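Idbridge is looking for tasters again
Posted in August, filling up fast

Paid tasting panel, Dodham site, second floor. We need people who drink iced tea, soda, seltzer, anything in a can really. No experience, no special palate. Must be 18 or over. 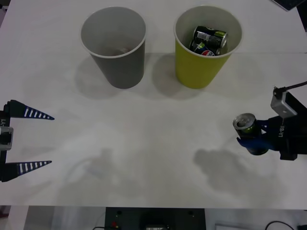
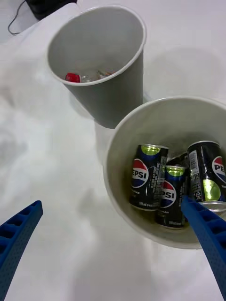 Paper cups, white table.

One taster from the spring panel wrote to us that the first hour dragged, but by the third sample she was arguing with herself over lemon versus lime and signed up for a second round before she left. Her one gripe was the parking. Fair. Use the Vurkalcombe lot, its free after 5 p.m.

What you do: sip, rinse, fill out a short form. 12 samples per session, breaks in between. No talking about flavors til the forms are in, please.

Pay: $15 an hour plus bus fare. Paid same night.

Not for you if: allergy to citrus or sweeteners, a cold, pregnant, or you work for a drinks company (Nzioka staff, that includes you, sorry).

No perfume or strong hand lotion. No coffee or gum for an hour before.

To apply, send name, age, any allergies and which evenings you can do. Put PANEL 569 in the subject line or it wont get to us. Replies go out in the order we recieve them.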